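Sorting the Flatware Drawer by Measurement

The cutlery in our kitchen had drifted into a mixed set over several moves, and the drawer stopped closing properly in June. The usual advice is to throw out anything that doesn't match. I wanted a set that stacked, fit the tray and survived the dishwasher, and matching patterns were a secondary concern. This post covers how I sorted it and what I would change.

Starting point

The drawer held pieces from three sources. The oldest was a Fonthorpe set from my first apartment, stamped from thin stock with plain handles. The second was a heavier Westbridge set bought when we moved. The rest was strays, mostly spoons, which seem to accumulate from office lunches and potlucks.

The drawer itself has 6 inches of usable width on the left side, with the remainder taken up by the gadget bin. A standard five-slot tray does not fit that width. A narrow tiered organizer does, but only if the pieces nest. Nesting turned out to be the whole problem.

Why mixed flatware doesn't nest

Two spoons nest when the bowls have similar depth and the handles have similar curvature. If either one is off, the stack rises at one end, and each additional spoon makes the angle worse. With forks the trouble is at the neck, where the handle meets the tines. The Westbridge forks have a pronounced bend there and the Fonthorpe forks are almost flat. Alternate them and you get a pile with gaps in it that slides sideways when the drawer opens.

Handle thickness matters less than I expected. A thick handle adds height in a predictable way, and you can plan for that. A mismatched curve adds height that depends on the order of the stack.

The sorting procedure

I worked next to the sink on a Saturday morning, with everything out of the drawer at once. The steps were:

1. Wash everything, including pieces that looked clean. Grit in the tray collects on the underside of the handles.

2. Separate by type: forks, table spoons, teaspoons, knives, other.

3. Within each type, lay the piece on a flat surface and look at it from the side. The edge profile shows the curve of the handle and the depth of the bowl much better than the top view does.

4. Group by profile and ignore the pattern on the handle.

5. Stack each group and check that the top piece sits level.

Step 3 is the one worth spending time on. From above, a Fonthorpe teaspoon and a Westbridge teaspoon look nearly the same. From the side, one is a shallow arc and the other has a distinct kink a short way up from the bowl.

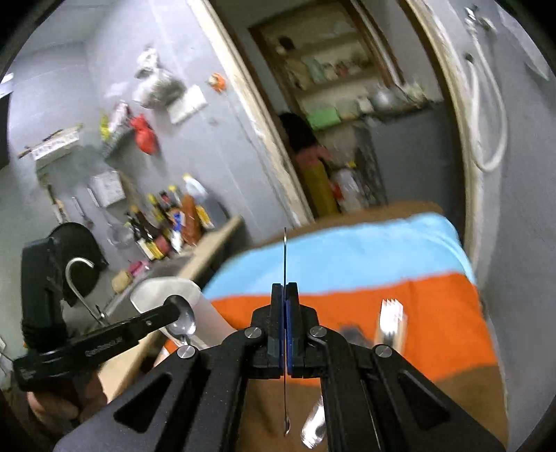 Step 5 exposed a few errors. Two spoons I had placed with the flat group rocked when stacked, and moving them to the other group fixed both stacks. It took less time to restack than to keep comparing profiles by eye, so if you do this yourself, stack early.

I also found that bent pieces should come out before the grouping starts. A fork with one tine out of line will sit on top of a stack without complaint but will not accept anything above it. Stainless forks can be straightened by hand against a folded towel if the bend is slight. I did one that way and put a second one in the garage for opening paint cans.

Washing and drying notes

A soft sponge and ordinary dish soap are enough for stainless. I stopped using abrasive pads on the bowls of the spoons some time ago, as the fine scratches hold tea stain. For spots that look like rust, a paste of baking soda and water left on for a few minutes usually clears them. If the spot comes back in the same place, the steel is pitted and the piece should go.

Drying is where I cut corners and regretted it. Flatware stacked wet stays wet, particularly where two bowls touch. A plastic cup works as a drying stand as long as it has a wide base and you don't overload it. Put the handles down and mix the types, so that spoons don't nest while they drain. Top-heavy loads tip, and a light cup tips first.

Choosing the organizer

I compared two. The Srour organizer is bamboo, with fixed slots set at an angle so the handles overlap. The Goltdale is molded plastic, with the same layout and a slightly lower profile. The bamboo one was the better-made object. It also stood too high for the drawer by the thickness of the slot walls, and the front edge caught the underside of the counter. The Goltdale clears it.

With the pieces grouped by profile, each slot takes 6 of one kind without rising above the divider. Any more and the drawer rubs. The overflow went into a lidded box on the shelf above the refrigerator, labeled by type, and comes down when we have people over.

What I would do differently

I would measure the height of the drawer opening first, at the front and at the back. Mine is lower at the front because of the rail, and every clearance problem I had was at that rail.

I would also line the drawer before putting the organizer in. The plastic slides on the painted bottom when the drawer is pulled quickly. I ended up taking everything out again to fit a piece of ribbed shelf liner, trimmed short of the back edge so it doesn't bunch up.

The knives are unresolved. The table knives from the two sets differ in length by enough that the longer ones overlap the next slot. For now they sit in the bottom tier with the handles toward the back, and the short ones go on top. It works as long as whoever unloads the dishwasher keeps to the order, and so far that has meant me.

Next on the list is the gadget bin, which contains two vegetable peelers and a melon baller I have no memory of buying.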